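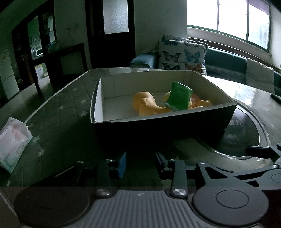

Weight is the wrong thing to pay for, Lorraine Mahuika argues, when the grower is selling water and the buyer is paying to move it. Her complaint concerns winter squash, and it goes back to the week after harvest, when a fruit goes into store heavier than it will ever be again.

Cured squash loses mass through the skin and, to a much larger degree, through the stem scar. The loss is steepest in the first fortnight and then settles to a slow decline which depends on temperature, humidity and the state of the rind. A pallet invoiced at intake weight and delivered in late winter will come up short on the scale, even if every fruit on it is sound. Contracts deal with this in different ways, and most deal with it badly.

At Bitthorpe, where Mahuika manages the storage sheds for a group of field vegetable growers, the crop is held in two stages. Curing is done warm, with the fans running continuously and the fruit one layer deep on slatted trays. The trays are then stacked in the main store, where the set point is lower and the fans cycle. The difficult part is the changeover. If the store air is much colder than the fruit, air leaving the lower trays picks up moisture and drops it on the fruit above, and a film of water on a stem scar is enough to start a rot.

The growers' answer was to bring the temperature down in steps. The controller now compares a probe in the return duct with a second probe pushed into a sacrificial fruit in the middle of the stack, and will not take the next step until the two readings are within 2 degrees of each other. It adds several days to the process. It also means one squash per stack is written off at the start of the season, which the growers accepted after some discussion.

Records from the last full season cover 1,538 trays. Of these, 169 were downgraded on inspection and 38 were rejected outright. Most of the rejected trays came from a single field lifted after rain, and the inspection sheets give stem damage as the main cause. Fruit cut with a short stem, or carried by the stem and dropped, fared worst. Skin scuffs mattered less than expected, provided they had been made before curing and had time to cork over.

Variety accounts for much of the remaining spread. Panusura, a hard-skinned type grown on the heavier land, held its weight well but was slow to sweeten and was thought dull by buyers until well after midwinter. Adeyemi, with a thinner rind and a long neck, was ready early and had to be cleared early. Storing the two together suited neither, and they now have separate bays with separate humidity settings.

Fletcher Ruddock, who buys for a box scheme, takes the long-necked type by count and has stopped asking for weights. His packing line needs fruit that will lie flat beside other produce, and a long neck which has dried at the tip can be trimmed by the customer. He does ask for the date of cutting and the date the fruit left the curing bay. With both he can work out how long it will keep on a kitchen shelf, and he puts the shorter-lived lots into the smaller boxes, which are eaten sooner.

A revised contract was circulated in April 2019. It sets payment on intake weight less a fixed allowance, graded by variety and by month of delivery, with a separate scale for fruit sold by count. The allowance for Adeyemi stops at midwinter, after which the grower carries the risk. Mahuika wanted the Panusura scale to run on to May, but the buyers would not agree to it, and that clause has been left open until the store has a second season of tray weights.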